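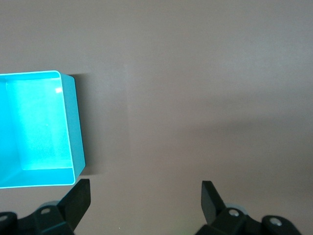
Where do you take a library book in Rilport now that the Pruitt Street branch is closed for the winter?

To the old Javon shoe store on Wandier Avenue, where the town library has opened a temporary reading room that will stay put until the branch has a working furnace again. It opened its doors on Friday, 30/12/2022, a few days earlier than the library had promised, and by the middle of the morning there were already people standing along the radiators with their coats open and their noses in the new mysteries.

The furnace at Pruitt Street had been limping along for years, as anybody who has sat through a winter story hour there in mittens can tell you. It was looked at in September and patched, and it ran well enough through the fall, but it gave out for good just before the holidays, and a new one won't arrive until spring. The library board met and had to choose between sending everyone to the county library, a long bus ride with a change in the middle, or finding a warm room somewhere in town. They found the room, and we are very glad they did.

The Javon store has been vacant ever since the family retired, though people who grew up here will still know it by the big front window and the long bench where you sat to have your feet measured. The bench is still there! It has been pushed up against the back wall and is now the picture book corner, and it turns out to be just the right height for it. The shelves that used to hold shoe boxes are a little shallow for the larger art books, so those have stayed behind at the branch and can be asked for at the desk, with a day's wait.

"I bought my first pair of school shoes right about where the large print is," said branch librarian Eftychia Tzanetos, who was unlocking the door with one hand and holding a coffee in the other when we came by. "I keep wanting to tell people their size. It's a smaller space than we're used to, and we'll all be bumping elbows a bit, but it's warm and it's dry and there's a bus stop outside, and I think folks will find they rather like it."

The reading room has 400 children's books and 300 novels on the shelves to begin with, along with the local newspapers, the tax forms when they come in, and two computers for public use. Everything else in the collection can still be borrowed. Put in a request at the desk or by phone before noon and it will be brought over the following morning. Books that were already on hold when the furnace quit have kept their place in line, so there is no need to ask for them again.

Hours are the same as they were at Pruitt Street, except that the room closes an hour earlier on Saturdays. Fines have been forgiven for anything that was due while the branch was shut and there was no place to bring it back. If you have already paid one, bring the slip along and it will be taken care of. The return slot at Pruitt Street has been locked, and the library asks people kindly not to leave books on the step, where a number of them were found in the rain last week, including a cookbook that will not be cooking anything again.

Casimiro Arroyo, who drives the library van, will be going back and forth between the two buildings every weekday with requests and returns. He tells us he used to make the homebound deliveries on the same route and means to keep those up as well, so if you or a neighbor receive books at home there should be no change at all, beyond the van perhaps turning up a little later in the morning than it used to. Anyone who would like to be added to the homebound list can call the desk or send word with Casimiro himself, who is happy to stop and talk as long as he isn't double parked.

Story hour will be held on the bench on Tuesdays, and grownups are asked to leave strollers by the front window. The knitting circle and the Thursday chess players have both been found a corner. The genealogy group has not, I'm sorry to say, as their files are too heavy to move, but they will be meeting in the basement of the town hall through the winter and newcomers are as welcome as ever. The English conversation class is still looking for an evening that suits everyone, and a notice will go up on the door when that is settled.

As for the branch itself, the board will hear from the heating contractor at its next meeting, which is open to the public and will take place in the reading room after closing. While the building is empty there is some hope of getting the front windows sealed and the ramp repaired too, if the money will stretch. Petition sheets asking the town to help with the cost have been out at the bakery and the post office, and 334 people have signed so far. There is a fresh sheet at the desk on Wandier Avenue for anyone who hasn't had the chance yet.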